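Gripper pads: what went wrong in August

The hand-held grippers at the Fenurby bench were taken out of use for 8 working days in August after the layer on the inner face of one finger pad began to lift. The units are back in service. Anyone who recorded garment work in that month should read the notes below before using the data.

The fault was first logged by Dirceu Lacerda at 2:40 p.m. during a run of collar grasps. The fingers closed to the commanded width, the log showed a normal close, and the cloth stayed on the table. He repeated the grasp with the same result. Under a bench lamp the lining on the left pad had come away along its lower edge and was folding back on itself when the pads met. The fold held the tips apart by 2 mm, enough to miss a single layer of shirt fabric but not enough to trip the width check.

Jenő Lengyel then went through the spares. Pads from the Bragança batch had been bonded after a shorter cure than the work sheet calls for. Pads from the earlier Bistodov batch showed wear at the edges but no lifting after 200 cycles on the test jig. The linkage was checked at the same time. Play at the pivots was within limits on both sides, and no arms were replaced.

Two further points came out of the check. The width reading is taken at the linkage and says nothing about the condition of the pad face, so a clean log is no evidence of a clean grasp. Snaps and other metal hardware on clothing also catch a lifted edge and pull it further - one pad on the jig lost a strip this way on its first pass over a pocket flap.

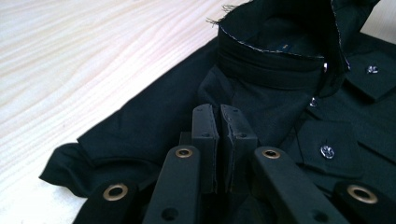
Until the new pads arrive from Bronholm, the following applies to all garment sessions. Inspect both inner faces before starting and again after every 100 grasps. Press the lining at each corner with a fingernail; if it moves, change the pad. Do not trim a lifted edge with a blade and carry on, as was done at least once in August. Power down before putting fingers between the pads. The spring return closes them harder than most people expect, and one operator had a pinched fingertip during the first inspection. No treatment was needed, but it was entered in the safety book.

Recordings made with Bragança pads will be marked as suspect and kept apart from the training set until Jenő has reviewed the failed closes. If you have a pad with no batch mark, leave it in the tray by the test jig with your name and the unit number on the bag.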